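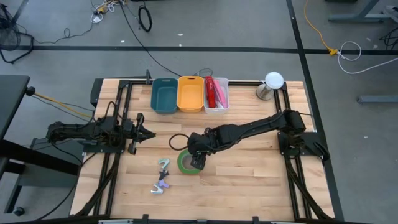
Two arms on one bench, with the bins along the far edge.

2022-09-12
By the Plistley workshop page

Tips for building a two-arm sorting bench

We built ours in the shared shop at Jenditside, and most of the trouble came from small things. These are the notes we wish we had started with.

Build the frame around the table. Run aluminum extrusion along all four sides and bolt the arm mounts to it. Leave the wood alone so you can swap the top later. Diagonal braces at the corners take out most of the shake.

Put the arms on opposite sides. Bolt each base down, then swing both arms by hand with the power off and watch where they can hit each other. Check the bolts again after the first 60 runs. Ours had worked loose by then.

Leave slack in the cables at every joint. Clip them to the links and let them loop at the wrist. A tight cable will stop a joint short or pull out of its plug.

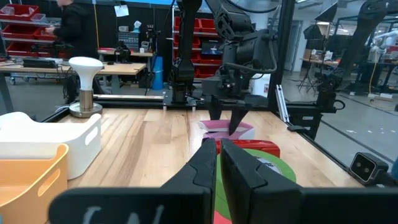 Slack on the arm is good, but slack on the floor is a trip hazard. Route power cords behind the bench where you can, and mark the walking line with black tape. We used 70 feet of it.

Start with easy objects. Rolls of tape are good first pieces, and small clips are harder. Use bins in different colors so you can tell at a glance which one a piece belongs in. Keep them in one row and put them back in the same spot each morning.

Write down every change. Our Gineo log has 588 entries, and we still look things up in it.
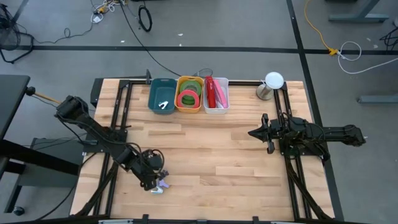
Before you power up

Clear loose tools off the top. Set the speed low. Keep one hand near the stop switch until the arms have run through the whole job once. The Salminen bench gets the same check in November, when it goes back into use.

Contact the workshop | Copyright 2022 Plistley | Back to top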